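# How to run a post-show talk people stay for

I love a post-show talk. Done well, it sends the audience out chattering into the car park, and it costs you next to nothing! We've been running them after our Saturday matinees at the Gitis for a while now, in a studio that seats 80, and this is how we go about it.

**1. Pick two guests and stop there.** One person from the stage and one from behind it works beautifully. For *Nirnow* we had Kristýna Skála, who played the sister, and Ludmila Baláž, who built the sound, and they kept surprising each other.

**2. Meet for ten minutes beforehand.** Don't rehearse the answers, just agree on the first question. Make it small and concrete. "Which line did you find hardest to learn?" gets a far better reply than "What drew you to the part?"
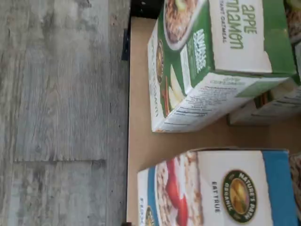 **3. Set the stage during the break.** Leave the set up if you can, because people adore seeing it with the working lights on. Two chairs for the guests, one for the host, water within reach. Ask your props person to lend you something to pass round the front row, and the more everyday it is the better. A box of apple cinnamon instant oatmeal will get a whole row talking about what a character eats for breakfast (try it, it's lovely to watch).

**4. Start quickly.** Five minutes after the bows, no more. Anyone who needs to slip off for a bus can go then without feeling rude.

**5. Take the first audience question early.** I go to the floor after the second answer. Repeat each question aloud so the back row can hear it, and if you get a speech instead, pick out one bit of it and hand that to a guest.

**6. Watch the clock.** Twenty-five minutes is plenty. Say "last question" while hands are still up!

If you're in a bigger house you'll want a roving microphone and someone quick on their feet to carry it. The Fovitz holds 900 and they use 2, one for each aisle. Test both before the doors open, and put fresh batteries in while you're at it.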